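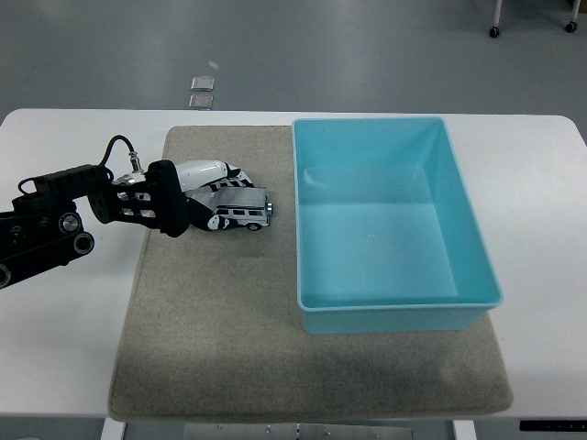 펠트 테이블 매트 및 플라스틱 수납함 자주 묻는 질문

트레소우(Tresow) 고객지원 문서. 코브스카(Covska) 펠트 매트와 코브스카 직사각형 수납함에 적용됩니다. 뚜껑형 상자와 금속 선반은 별도 문서를 참조하십시오. 담당: 조이 사란티스(Zoi Sarantis), 제품 문서팀.

매트 선택과 설치

매트는 어느 크기의 테이블까지 사용할 수 있습니까?
매트는 상판 전체를 덮는 용도로 설계되지 않았습니다. 상판보다 작은 규격을 선택하여 좌우에 맨 상판이 남도록 배치하는 것을 권장합니다. 남는 면은 아직 분류하지 않은 물건을 잠시 놓거나 메모지, 라벨, 필기구를 두는 자리로 사용합니다. 앞쪽 가장자리는 상판 끝선과 나란히 맞추되 아래로 늘어지지 않게 합니다. 늘어진 부분은 의자 팔걸이나 옷자락에 걸려 매트 전체가 밀리는 원인이 됩니다.

모서리가 둥근 테이블에도 사용할 수 있습니까?
사용할 수 있습니다. 매트의 각진 모서리가 상판의 둥근 모서리 바깥으로 나가지 않는지만 확인하십시오. 모서리가 허공에 뜨면 그 부분부터 말려 올라갑니다. 재단이 필요한 경우에는 다음 항목을 참조하십시오.

매트를 직접 잘라도 됩니까?
가능합니다. 코브스카 매트는 압축 펠트이므로 절단면의 올이 풀리지 않습니다. 금속 자를 대고 새 칼날로 한 방향으로 여러 번 얕게 긋습니다. 가위로 자르면 절단면이 물결 모양이 되기 쉽습니다. 재단한 매트는 교환 및 반품 대상에서 제외됩니다.

포장을 풀었더니 접힌 자국이 있습니다.
뒷면이 위로 오게 펼쳐 하룻밤 두면 대부분 평평해집니다. 자국이 남으면 얇은 면포를 덮고 다리미를 저온으로 설정하여 짧게 누릅니다. 스팀 기능은 사용하지 마십시오. 펠트가 국부적으로 수축하여 표면이 울 수 있습니다.

매트가 상판 위에서 미끄러집니다.
먼저 상판의 먼지와 왁스 성분을 제거하십시오. 광택제를 바른 상판에서는 마찰력이 크게 떨어집니다. 상판을 닦은 뒤에도 미끄러지면 매트 뒷면 네 모서리에 탈착식 미끄럼 방지 패드를 부착합니다. 양면테이프는 떼어낼 때 펠트 섬유가 함께 뜯기므로 권장하지 않습니다.

수납함을 매트 위에서 사용할 때

수납함 밑에 매트를 까는 이유는 무엇입니까?
플라스틱 바닥과 단단한 상판 사이에 모래나 금속 가루가 끼면 수납함을 밀 때마다 상판에 긁힘이 생깁니다. 매트는 입자를 섬유 사이에 붙잡아 이를 줄입니다. 작은 부품이 떨어졌을 때 튀거나 굴러가는 거리도 짧아집니다. 다만 무거운 수납함을 매트 위에서 끌면 매트가 함께 밀리므로, 위치를 바꿀 때는 들어서 옮기십시오.

수납함은 어느 위치에 두는 것이 좋습니까?
주로 쓰는 손 쪽에 두고, 긴 변이 작업자를 향해 뻗도록 놓습니다. 이렇게 하면 가까운 쪽과 먼 쪽을 구분하여 담을 수 있고, 가로로 차지하는 폭이 줄어 나머지 매트 면을 분류 작업에 쓸 수 있습니다. 왼손잡이는 좌우를 바꾸어 배치합니다. 자주 꺼내는 물건은 작업자에게 가까운 쪽에 담으십시오.

수납함 바닥 전체가 매트 위에 올라와야 합니까?
그렇습니다. 바닥 일부만 매트에 걸치면 매트 두께만큼 기울어집니다. 빈 상태에서는 차이가 눈에 띄지 않지만, 둥근 물건을 담으면 낮은 쪽으로 몰립니다. 액체가 든 용기를 수납할 때는 특히 주의하십시오.

옆면이 안쪽으로 좁아지는데 불량입니까?
불량이 아닙니다. 코브스카 직사각형 수납함은 위쪽 개구부가 바닥보다 넓습니다. 빈 상태로 겹쳐 보관하기 위한 형상입니다. 따라서 내용물의 치수를 잴 때는 윗면이 아니라 바닥면을 기준으로 하십시오. 윗면 치수에 맞추어 칸막이를 재단하면 바닥까지 내려가지 않습니다.

수납함에 담을 수 있는 무게는 얼마입니까?
규격별 최대 하중은 다음과 같습니다.

소형: 4 kg
대형: 9 kg

하중은 평평한 면에 놓고 내용물을 고르게 분산한 상태를 기준으로 합니다. 테두리만 잡고 들어 올릴 때는 대형이라도 양손으로 짧은 변의 중앙을 잡으십시오. 한쪽 긴 변만 잡으면 테두리가 휘고 내용물이 쏠립니다.

빈 수납함은 몇 개까지 겹칠 수 있습니까?
같은 규격끼리 9개까지 겹칠 수 있습니다. 그 이상 겹치면 아래쪽 수납함의 벽이 벌어지고 분리가 어려워집니다. 내용물이 든 수납함은 뚜껑 없이 위로 쌓지 마십시오.

겹친 수납함이 빠지지 않습니다.
벽면 사이의 공기가 빠지면서 밀착된 상태입니다. 위쪽 수납함의 짧은 변을 조금씩 번갈아 들어 올려 틈을 만드십시오. 비틀어 당기면 모서리에 백화 현상(하얗게 변하는 응력 자국)이 생길 수 있습니다. 재발을 막으려면 겹칠 때 사이에 종이 한 장을 끼웁니다.

분류와 포장 작업

여러 종류의 물건이 섞여 있을 때 권장하는 순서가 있습니까?
다음 순서를 기준으로 합니다.

수납함을 완전히 비우고 내부를 마른 천으로 닦습니다.
물건을 매트의 빈 면에 펼칩니다. 겹쳐 놓지 않습니다.
버릴 물건과 다른 장소에 둘 물건을 먼저 매트 밖으로 빼냅니다.
남은 물건을 용도별로 모읍니다. 크기별 분류는 칸막이를 사용할 때만 적용합니다.
무겁고 납작한 것부터 바닥에 놓고, 가볍고 부피가 큰 것을 위에 둡니다.
담은 뒤에 라벨을 작성합니다. 먼저 작성하면 내용과 어긋나는 경우가 많습니다.

한 수납함에 몇 종류까지 담는 것이 적당합니까?
칸막이가 없으면 2종류까지를 권장합니다. 칸막이를 사용하면 4종류까지 가능합니다. 종류가 늘면 아래에 깔린 물건을 꺼낼 때마다 전체를 들추게 되어 분류 상태가 오래 유지되지 않습니다.

내용물은 어느 높이까지 채울 수 있습니까?
테두리 아래로 손가락 한 마디 정도의 여유를 두십시오. 테두리보다 높게 채우면 옮길 때 흘러내리고, 선반에 밀어 넣을 때 위쪽 선반에 걸립니다.

깨지기 쉬운 물건은 어떻게 담습니까?
개별 포장한 뒤 세워서 넣습니다. 접시류를 눕혀 쌓으면 맨 아래 장에 하중이 집중됩니다. 바닥에는 골판지나 접은 천을 깔고, 벽과 물건 사이의 틈은 구긴 종이로 채웁니다. 포장을 마치면 수납함을 가볍게 흔들어 내용물이 움직이는지 확인하십시오. 소리가 나면 충전재를 더 넣습니다.

라벨은 어디에 붙입니까?
선반에 보관할 경우 앞으로 향하는 짧은 변에 붙입니다. 바닥에 두고 위에서 내려다볼 경우에는 테두리 윗면이 적합합니다. 라벨을 붙일 면은 알코올로 닦고 완전히 말리십시오. 경사진 벽면에 종이 라벨을 붙이면 시간이 지나 위쪽부터 들뜨므로 필름 라벨을 사용합니다.

세척과 관리

매트에 얼룩덜룩한 어두운 부분이 있습니다. 오염입니까?
펠트는 섬유의 색과 밀도가 균일하지 않아 밝은 색상에서도 희미한 얼룩무늬가 보일 수 있습니다. 흰 면포에 물을 적셔 눌러 보십시오. 면포에 색이 묻어나지 않고 무늬도 그대로라면 원단의 특성일 가능성이 높습니다. 묻어나는 것이 있으면 아래 방법으로 세척하십시오.

매트는 세탁기에 넣어도 됩니까?
넣지 마십시오. 먼지와 보풀은 점착 롤러나 진공청소기의 약한 흡입으로 제거합니다. 수성 오염은 마른 천으로 흡수시킨 뒤 중성세제를 희석한 물로 두드려 닦습니다. 문지르면 표면이 일어납니다. 기름은 전분 가루를 뿌려 흡수시키고 털어낸 다음 같은 방법으로 처리합니다. 건조는 그늘에서 평평하게 펼쳐 진행합니다.

수납함 세척에 뜨거운 물을 써도 됩니까?
미지근한 물을 사용하십시오. 끓는 물과 식기세척기는 바닥을 휘게 할 수 있습니다. 연마제가 든 세제와 철 수세미도 사용하지 않습니다. 내부 바닥은 매끄러워 작은 흠집도 빛을 받으면 두드러집니다.

바닥에 작은 하얀 점이 있습니다.
젖은 천으로 먼저 닦으십시오. 지워지면 먼지나 물때입니다. 지워지지 않고 손톱에 걸리지 않는다면 응력 자국이나 성형 흔적일 수 있으며, 강도에는 영향이 없습니다. 점을 중심으로 가는 금이 뻗어 있으면 사용을 중단하고 교체하십시오.

색이 바래는 것을 막을 수 있습니까?
하늘색과 청록 계열은 직사광선에 오래 두면 옅어집니다. 창가에 둘 경우 주기적으로 앞뒤를 돌려 한쪽만 변색되지 않게 하십시오. 변색된 부분은 복원할 수 없습니다.

장기간 보관할 때 주의할 점은 무엇입니까?
매트는 접지 말고 심지에 말아 보관합니다. 앞면이 바깥으로 오게 말면 다시 펼쳤을 때 가장자리가 들리지 않습니다. 젖은 수납함과 함께 보관하면 펠트에 냄새가 배므로 각각 완전히 말린 뒤 넣으십시오.

주문과 교환

다른 제조사의 칸막이를 써도 됩니까?
비스텍(Visteck)의 조절식 칸막이는 대형 수납함에서 장착이 확인되었습니다. 소형에는 맞지 않습니다. 그 외 제품은 바닥 폭과 벽의 경사를 직접 확인해야 합니다.

기존 수납함과 새 수납함의 색이 조금 다릅니다.
생산 시기에 따라 색조 차이가 있을 수 있으며 교환 사유에 해당하지 않습니다. 색을 맞추어야 하면 필요한 수량을 한 번에 주문하고, 비고란에 동일 생산분을 요청한다고 기재하십시오.

반품 기한은 어떻게 됩니까?
수령 후 29일 이내입니다. 사용하지 않은 상태여야 하며, 라벨을 붙였던 수납함은 접착제가 남지 않은 경우에만 접수합니다. 운송 중 파손은 외부 상자와 파손 부위의 사진을 함께 보내 주십시오.

이 문서에 없는 내용은 어디로 문의합니까?
제품 규격과 재단 문의는 트리니다드 발카르셀(Trinidad Valcárcel), 교환과 반품은 아티나 쿠리스(Athina Kouris)가 담당합니다. 문의할 때 주문번호와 수납함 규격을 함께 적어 주십시오.

최종 개정: 1월. 대형 수납함의 최대 하중 표기와 칸막이 호환 항목을 수정함.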